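住在水泥路边：防灰、防晒、防潮的零碎办法

这一页攒了好几年，谁家问起什么就往里添一条，所以前后次序不太讲究。适用的房子大体是一类：平房或者低层，门口就是水泥路，墙是抹灰刷白的，夏天晒，春秋灰大，雨季墙根返潮。住高层的可以只看厨房和洗衣那几段。

用到的东西大多是杂货铺里有的，个别写了牌子，是我自己家用惯的，换别的也行。

一、门口和窗台的灰

灰从两处进屋，一处是门底下的缝，一处是鞋底。先管缝。

门底缝拿硬纸片试一下，能插进去并且左右滑得动，就该装挡条。挡条有两种，一种是毛刷的，一种是橡胶片的。地面平整用橡胶片，地面不平用毛刷。买之前量门宽，买长的回来自己锯短，别买短了再拼，拼的那个口子迟早会翘起来。我家的缝是4毫米，用的是最薄的那种自粘毛刷条，贴之前门底用酒精擦两遍，晾干再贴，贴上以后拿木块从一头压到另一头。头一晚门少开。

橡胶片装的时候让它刚刚碰到地面就够了，压得太紧，开门拖着响，胶也容易卷边。卷了边的可以拆下来用热水泡软，夹在两块木板中间压一夜，还能再用一季。

门垫要两块。外面一块硬的，刮泥；里面一块软的，吸灰。外面那块选镂空的，灰漏到底下，提起来一扫就行。里面那块要能机洗，买两块换着用，洗的时候不着急。门垫的长度比颜色要紧，至少要让人两只脚都踩得上去。

窗台的灰别用干布擦，一擦就飞起来，过会儿又落回去。用拧到不滴水的湿布，从里往外一个方向抹，抹一下折一面。窗槽里的灰先用旧牙刷扫松，再用吸尘器的扁嘴吸，最后才沾水。次序反了就成泥，塞在槽角里要拿竹签挑。

纱窗拆下来洗当然干净，懒得拆的话，拿旧报纸喷湿贴在外侧，等几分钟揭下来，能带走一层浮灰。油烟熏过的厨房纱窗这个办法没用，得拆下来用小苏打水泡。

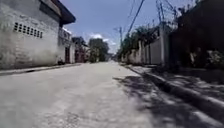 日头正高，小街右边有一片影子

二、西晒和顶晒

挡太阳要挡在玻璃外面。太阳进了玻璃再拉窗帘，热气已经在屋里了，拉帘子能少晒家具，对室温帮助有限。外面能挂的东西很多：竹帘、芦苇帘、遮阳网、旧床单都可以，差别只在耐不耐用和好不好看。

竹帘挂的时候离窗玻璃留一掌宽的空，让风从中间走。帘子下端要坠重，拿两个矿泉水瓶灌上沙子，一边绑一个，比绑石头好，碰到玻璃不会磕破。起风的日子把帘子卷上去，绳子打活结。

遮阳网看的是密度。晒得厉害的西窗用密的，南窗用稀一点的，密的挂在南窗，冬天忘了摘，屋里会很暗。网边要锁过，没锁边的买回来自己用粗线走一遍，不然一个夏天下来就散成丝。

白天什么时候关窗，我的做法是看门外。早上开窗，等到太阳晒上门口的路面就关，帘子一起放下来；傍晚路面摸着不烫手了再打开。水泥路面晒了一天，太阳下山以后还要散很久的热，开窗太早，进来的都是热风。门前的路面可以傍晚泼一盆水，泼一次用处不大，隔一阵再泼一次才凉得下来。中午不要泼，水汽一蒸更闷。泼的水用洗菜水、淘米水都行，洗衣水里有洗衣粉，路面会滑，不要用。

风扇的放法也有讲究。晚上外面比屋里凉，风扇放在窗边往外吹，把另一头的窗户打开一条缝，屋里的热空气先排出去。排上一阵，再把风扇掉过头往里吹。只有一扇窗的屋子，把房门打开当另一头。

平屋顶的房子热在天花板。能上去的话，雨季前检查一遍落水口，顺便铺一层隔热的东西，旧泡沫板上面压砖就可以，砖要压在板的四角和接缝上。泡沫板晒久了会粉，粉了就换，碎渣别让它冲进落水管。

三、外墙上的灰道子

白墙住上几年，墙脚和窗下都会有一道一道的灰印。这种印子多半是雨水带着窗台上的灰流下来的。只刷墙不管窗台，刷完下一个雨季又出来。

先看窗台的外沿。底面应当有一条浅槽，叫滴水槽，水走到槽那里就掉下去了，不会沿着底面流回墙上。老房子的槽常常被几遍涂料填平，用螺丝刀尖顺着划开，把里面的老漆剔干净就行。根本没有槽的，在底面靠外贴一根细塑料条，用耐候胶粘，效果一样。

清墙用软刷和清水，从下往上先湿一遍，再从上往下刷洗。直接从上往下浇水，脏水流过干墙会留印子，很难去。顽固的地方用温水加一点洗洁精。墙面起粉的不能这么刷，一刷一层白浆，那是涂料本身坏了，铲掉重做才行。

手在墙上抹一把，掌心发白，就是起粉。轻的可以刷一层固底漆再上面漆，重的用铲刀刮，刮到硬的地方为止。刮的时候戴口罩和眼镜，底下铺旧床单，床单比塑料布好收，塑料布一提，灰全滑到一边去了。

墙上有通风口的，通风口周围要单独看。口子里的灰积厚了，雨打进去就往外淌黑水。拿长柄刷伸进去扫，扫不到的用吸尘器接软管。外面加一层细网防虫，网眼别太密，密了挂灰，等于把口子堵上。网用不锈钢的，铁的生锈，又是一道黄印子。

涂料我用过Horkano的外墙白，遮盖力还可以，干得慢，阴天要隔一夜再上第二遍。剩下的涂料盖紧倒过来放，漆自己把盖缝封住，来年补小块还能用。桶上写清楚是哪面墙用的，什么月份刷的。不写的话隔一年谁都想不起来。

四、墙根返潮

返潮先分清水从哪里来。拿一块铝箔或者保鲜膜，四边用胶带封死贴在墙上，过两天揭开。贴墙的一面有水珠，水是从墙里出来的；朝屋里的一面有水珠，是屋里空气太湿，碰到凉墙结的露。两种情况办法不同，搞混了白花钱。

水从墙里来，先到外面看墙根。花盆、柴堆、纸箱靠着外墙放的，统统挪开，和墙之间留出能过扫帚的宽度。地面应当往外斜，雨水落下来往路上走。如果地是往墙这边斜的，沿墙根抹一条斜坡，宽度一拃就有用。灌木长到墙上的要修，叶子贴着墙，下过雨好几天都不干。

屋里空气湿，靠通风和除湿。南风天把窗户关上，别想着开窗吹干，越吹越湿。小房间用除湿盒，大房间还是机器省事。我家那台Pal除湿机放在过道，门都开着，一台管两间。水箱的水别浇花，里面有灰，拿来冲厕所、拖地都行。滤网两个星期冲一次，阴干了再装回去，湿着装会有味。

柜子靠外墙的一面最容易长霉。柜背离墙留两指宽，柜脚垫高一点。柜子里挂一包炭或者生石灰，生石灰要用布袋装，外面再套一个硬盒子，盒盖戳几个眼，放在小孩和猫狗够不着的地方，别沾水。吸足了潮会胀，一定不能装满。

已经长了霉的墙面，小块用酒精喷湿，等一会儿用湿布擦，布直接扔掉。干着刷霉，孢子到处都是。漂白水也能用，但不能和洁厕的酸性清洁剂一起用，也不要一前一后紧挨着用，开着窗，戴手套。木头上的霉用酒精，别用漂白水，会花。

五、门口水泥地的裂缝

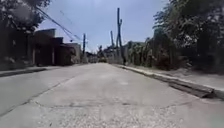 细缝和宽缝要分开处理。头发丝那样的细缝不用管它，每年看一次，在两头用铅笔画一道短线，第二年看看缝有没有超过线。超过了再说。

能插进硬币的缝就该补，不补的话水进去，草籽也进去，草根把缝越撑越大。补之前清缝最费工夫。用钩子或者旧螺丝刀把里面的土和碎渣抠出来，硬扫帚扫，再拿打气筒吹。有草的连根拔，拔不净的用开水浇，浇两三次，隔几天看看还冒不冒。

补缝的料，窄的用弹性填缝胶，宽的用水泥砂浆。填缝胶要地面干透才能打，砂浆正相反，缝里先洒水湿润，不能有积水。砂浆拌到用手能攥成团、松手不散就可以，太稀了干后会缩，边上又裂出一道来。填进去用窄抹子捣实，表面比两边略高一点，等它开始发硬再抹平。

天热的时候补缝放在傍晚做，做完盖一块湿麻袋，头几天早晚各洒一次水。养够7天再让车压，人走第二天就可以。急着要走车的，在上面架一块厚木板，木板两头要落在老地面上，中间悬空，不要压着新补的料。

地面起砂是另外一回事。一扫总有灰，扫不完的那种，就是表层松了。小面积可以刷混凝土硬化剂，液体的，刷之前把地扫干净冲干净，等干透，分几遍薄薄地刷，每一遍让它吃进去再刷下一遍。积在低处没吃进去的要用拖把吸掉，不然干了发白结壳。我用的是Trokska的，一桶18升，用在院子和门口，还剩一点给了邻居补鸡舍地面。做完灰明显少，但是地面已经整块空鼓的，刷什么都没用，敲着声音发空的地方要凿掉重打。

路沿和台阶的棱角磕掉一块，先把松的敲干净，刷一层水泥浆，再用砂浆补。旁边拿一块直木板靠着当模子，木板内侧抹点废食用油，好脱。第二天拆板，拆的时候横着推，别往外撬。

六、扫地的顺序

院子和门口扫地，先洒水后扫，人人都知道，问题在洒多少。洒到地面颜色变深、脚踩上去不留泥印，正好。洒多了扫帚沾泥，越扫越花。没有喷壶就用矿泉水瓶，瓶盖上用钉子烫几个眼，挤着洒，比用盆泼匀。

逆着风扫是白扫。站在上风，往下风赶，扫到墙角或者路沿边收。簸箕前沿翘了口的，灰总有一条线进不去，拿湿抹布一抹就好，不用来回撮。

竹扫帚新买回来先泡一夜水，竹枝不容易断。用过头朝上挂，或者柄朝下靠墙放，别让枝子撑着地，撑弯了就扫不干净角落。枝子散了用铁丝再捆一道，捆在离原来那道一掌的地方。

屋里还是先擦高处后扫低处。吊扇叶子用旧枕套套住，往外一捋，灰都在枕套里，到外面抖掉。床底用扁嘴吸，没有吸尘器的，长尺子外面套一只旧丝袜，伸进去来回扫，丝袜带静电，灰和头发都粘得住。

七、晾晒

灰大的地方，衣服晾的时间要选。早上路上人少车少，灰也小，早点晾，中午过后就收。深色衣服翻过来晒，白的不用。毛巾晾之前甩一甩，毛圈立起来，干了不硬。

晾衣绳先擦再晾，这一条最容易忘。一块湿布对折捏住绳子，从头走到尾就行。夹子用久了会脆，一捏就断，夹齿上还有锈印，每年换一批，换下来的拿去夹米袋子。

被子晒完别使劲拍，拍出来的不全是灰，有一半是打断的纤维。用软刷顺着刷一遍，或者轻轻抖两下。晒过的被子在屋里摊一会儿，热气散了再叠进柜子，趁热叠进去会返潮。

鞋放在阴凉有风的地方干，别放太阳底下的水泥地上，胶容易开。鞋里塞报纸，湿了就换。白鞋外面裹一层白纸，干了不发黄，纸不能有字。

雨季衣服干得慢有馊味，漂洗最后一遍加一小杯白醋，味道晾干就没了。已经有馊味的，用热水泡一阵再重洗，光加香的没用，混在一起更难闻。

八、厨房的几条

灰和油合在一起最难擦，所以靠路那边的厨房窗，炒菜的时候少开，让抽油烟机从另一边进风。橱柜顶铺一层旧报纸或者保鲜膜，脏了整张揭掉。

油垢用小苏打糊。小苏打100克，水一点点加，调到能挂在勺子上不掉，抹在油垢上，盖一张保鲜膜，过一顿饭的时间揭开擦。铝锅铝盆别用，会发黑。不锈钢顺着纹路擦，别打圈。

米缸要防潮也防虫。缸底垫一层干净的布，布下面放几块炭，米吃完了炭拿出来晒，缸晒透再装新米。新米旧米不要掺，旧的吃光再倒新的。花椒用纱布包了放在米上，味道淡了就换。

盐罐结块，放一小撮炒过的米进去，吸潮。糖结块的话放一片苹果，盖一夜，第二天就松了，苹果要拿出来。干货分小包装，一次拆一包。木耳、香菇受了潮，趁有太阳赶快摊开晒，已经发黏或者有异味的就别要了。

砧板洗完立着放，两面都要见风。木砧板新买回来用浓盐水刷两遍，晾干了抹一层食用油，油吃进去再抹一层。开了小口子的砧板可以泡盐水让它合起来，口子深的就不要再切熟食。

刀钝了，碗底那圈没上釉的地方可以应急，蹭几下能顶一顿饭。正经磨刀还是要磨刀石，先泡水，泡到不冒泡。磨的时候角度别变，磨完刀刃在旧报纸上荡几下，洗净擦干。

水龙头出水小，多半是网嘴堵了。拧下来看，里面常有小砂粒，泡在白醋里，用牙刷刷。装回去的时候垫圈别装反，平的一面朝上。停水之后刚来的水有黄锈，先从拖把池那个龙头放，放清了再开厨房的，锈渣就不会都堵在网嘴里。

九、门前的树和绿篱

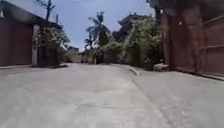
修枝放在落叶之后、发芽之前，看得清枝条怎么长。先剪枯的，再剪往墙上和屋檐上靠的，然后剪互相磨着的。三样剪完，一般就不用再剪了。剪口斜着，离芽留一小段，剪刀先用酒精擦过，剪完一棵再擦一次。

粗枝要锯的，先在下面锯一道浅口，再从上面往下锯，不然枝子掉下来会撕掉一条树皮。人站在侧面，底下别放东西。离电线近的枝子不要自己动，打电话叫供电的人来，再小的枝也一样。

灌木长到路面上来的，贴着路沿齐齐剪一刀最省事，但是剪出来里面是光杆，要一季才补得上。讲究一点，每次只剪最长的几根，从里面分叉的地方剪，外面看不出剪过。剪下来的枝叶当天收走，下过雨粘在水泥地上会留下褐色的印子。已经有印子的，用小苏打水刷，再让太阳晒几天会淡下去。

浇水在早上或者傍晚浇根部。靠着水泥地的植物，根那一侧土特别容易干，可以埋一个戳了眼的塑料瓶，瓶口露出来，往瓶里灌水，慢慢渗。土面上盖一层碎树皮或者干草，水分跑得慢，雨也不会把泥溅到墙上。墙脚那一圈泥点子，大半是这么来的。

落叶扫了别往沟里推。屋檐有天沟的，落叶季过后掏一次，雨季前再掏一次。掏的时候从落水口往两边掏，落水口先拿破布塞住，免得烂叶子掉下去堵在弯头里，掏完记得把布取出来。最后倒一壶水试试，水走得顺就可以收梯子了。

梯子要有人扶。一个人在家就等人回来再做，天沟晚掏一天没关系。梯脚放在硬地上，别放在井盖和松土上。铝梯不要靠近电线。

十、木门、铁门和锁

木门夏天胀了关不上，别急着刨。先看合页螺丝松没松，松了门会往下坠，看起来像是胀。螺丝眼大了拧不紧，塞几根牙签蘸白胶进去，齐根折断，干了再拧。确实是胀的，在门边蹭到的地方涂蜡烛，多数能撑过雨季。非刨不可，只刨蹭亮的那一段，刨完当天上漆，光着的木头吸潮更快。

铁门生锈，先用钢丝刷把浮锈刷掉，再用砂纸，擦净灰，刷防锈底漆，干了再上面漆。门底下那一截最先锈，刷的时候躺下看一眼底边，站着刷一定漏。铁门下沿如果有存水的槽，钻两个小眼让水出来。

锁芯发涩不要灌食用油，油粘灰，过一阵就糊死了。用铅笔芯磨成粉，倒一点进去，钥匙插进去拔出来几次。灰大的地方外门锁最好有个盖片，没有的话剪一块软胶皮，上边用一颗钉固定，盖住锁孔。

挂锁放在外面淋雨的，套一截旧自行车内胎，下端敞着口，让水能流走。

十一、放工具的地方

工具不用多，放得住就行。我家的架子是Sisard的角铁架，四条腿下面垫了瓶盖，地上返潮不会锈到腿。下层放水泥和石灰这类怕潮的，其实不合适，后来全换到上层去了，下层改放花盆和水管。水泥开了袋就拿厚塑料袋再套一层，挤掉空气扎紧，捏着有硬块的不要再用来补地，拿去垫坑。

刷子用完当场洗。水性漆用清水，油性漆用稀料，洗好用纸把毛裹住，毛朝上放或者挂起来。中午歇一会儿下午接着刷，不用洗，拿保鲜袋套住扎紧，别晒着。

胶类开过口，嘴里拧一颗长螺丝进去堵着，下回拔出来就能用。填缝胶放久了，前面一小段会硬，挤掉再打。手上沾了胶，没干的时候用食用油搓，干了只能等它自己掉。

砂纸按粗细夹在旧杂志里，受潮了不卷。钉子螺丝装玻璃瓶，瓶盖钉在架子层板底下，瓶子拧上去，看得见里面是什么。瓶子不要太大，装满了重，盖子吃不住。

水管收的时候把水放空，绕在旧轮毂上，没有轮毂就绕在水桶外面。冬天结冰的地方，户外龙头用旧毛巾缠几圈，外面套塑料袋，袋口朝下扎。已经冻住的别用开水浇，用温水浸过的毛巾敷着，慢慢化开。

补充几条后来问到的

问补缝的砂浆能不能加白胶：能，小面积薄补的时候加一点，粘得牢些，加多了太阳底下会发黄。

竹帘发霉，用淡盐水刷，平摊着晒，别挂着晒，挂着会歪。晒干了再卷。

毛刷挡条掉毛，掉得少的不用换，整段秃了换那一段。换的时候旧胶用吹风机吹热，慢慢揭，底下残胶用风油精擦。

有人问门前路面能不能刷白来降温。自家院子里可以，刷浅色的地坪漆，选带砂的防滑型，光面的下雨站不住人。门外的公用路面不要刷。

除湿盒里的水满了，剪开倒进下水道，多放水冲，别倒在花盆里，花会死。手上沾到也要马上洗。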